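# Poste de service à deux bras Plivholm

Il y a dans presque toutes les cuisines collectives un moment que tout le monde redoute un peu : la demi-heure qui précède le service, quand il faut surveiller les cuiseurs vapeur, garnir les assiettes et répondre aux premières commandes en même temps (et si possible avec le sourire !). C'est pour cette demi-heure-là que nous avons conçu le poste Plivholm, avec un bras de chaque côté de la table, une pince à deux doigts au bout de chacun, et des ustensiles que vos équipes connaissent déjà. 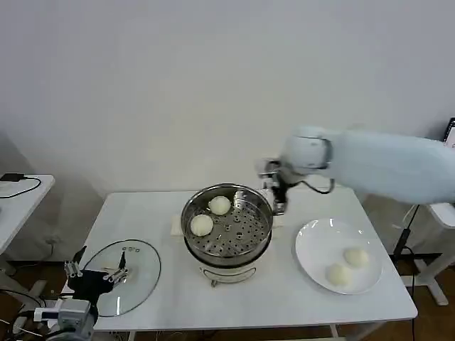
**Faut-il supprimer un emploi pour rentabiliser le poste ?**
Aucun de nos clients n'a fait ce choix, et nous ne calculons pas nos devis de cette façon. Le poste reprend les gestes répétés au-dessus de la vapeur ; la personne qui les faisait garde la préparation, l'assaisonnement, le contrôle et l'accueil.

Chez Jalitz, où le poste tourne depuis octobre, Beryl Fairclough dirige une équipe de 26 personnes et nous a raconté que le plus grand changement s'était vu sur le planning : la place devant les cuiseurs, que l'on se repassait à contrecœur, a disparu du tableau, et les plus anciens ont enfin du temps pour former les nouveaux. Il a fallu quelques semaines pour s'habituer à travailler à côté des bras, et nous préférons vous le dire tout de suite. 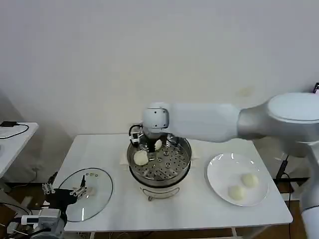
*Petits pains vapeur : deux dans le cuiseur, deux sur l'assiette.*

## Ce qui est compris

- Les deux bras, leurs pinces et le réglage sur vos propres ustensiles
- Trois journées de formation sur place, avec toute l'équipe
- L'assistance téléphonique de notre atelier de Tredgate
- Une visite de contrôle après jusqu'à 3 000 cycles

En option, le module Parry garde en mémoire 20 recettes, que l'on modifie depuis l'écran sans rien programmer. Pour une démonstration avec vos plats, écrivez à l'atelier en précisant le type de cuiseur et la taille des assiettes.

Fiche mise à jour en mai 2025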